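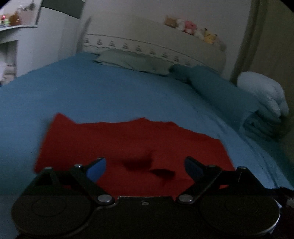

Page last changed: August 2018

Thread: The gripper job, who's tried it?

millness_nights
Our laundry at Millness is moving people onto the hand-held gripper now. You pick up clothes with it so the folding machine can learn from you later. Red garment on a blue bed sheet, close the two pads on it, over and over. Lindemann says no jobs go. I fold 200 pieces on a good shift. With that thing in my hand I got 71.

otto_k
71 is fine. They aren't paying you for the folding anymore.

millness_nights
Same hourly rate though, so what are they paying for?

pressroom2
We had Otedeck in last November. Two people went off the line to do gripper work and the rest of us kept the same daily target. That's the change I'd watch. The machine can't fold a sleeve yet and we're already short.

Kenneth Baluyot
I do this for Trundis and I'd take it over the press any day. It's cooler, I sit half the time, and my wrists stopped hurting.

pressroom2
Mine started. Squeezing that handle all shift is no rest – ask whoever does it full time.

Kenneth Baluyot
Ask for a second person to swap with. We got one.

otto_k
And when they have enough recordings?

Kenneth Baluyot
Don't know. My contract says 176 hours, then they review it.

millness_nights
So a review, with no job named at the end of it. I'm asking for mine in writing before I pick up another shirt.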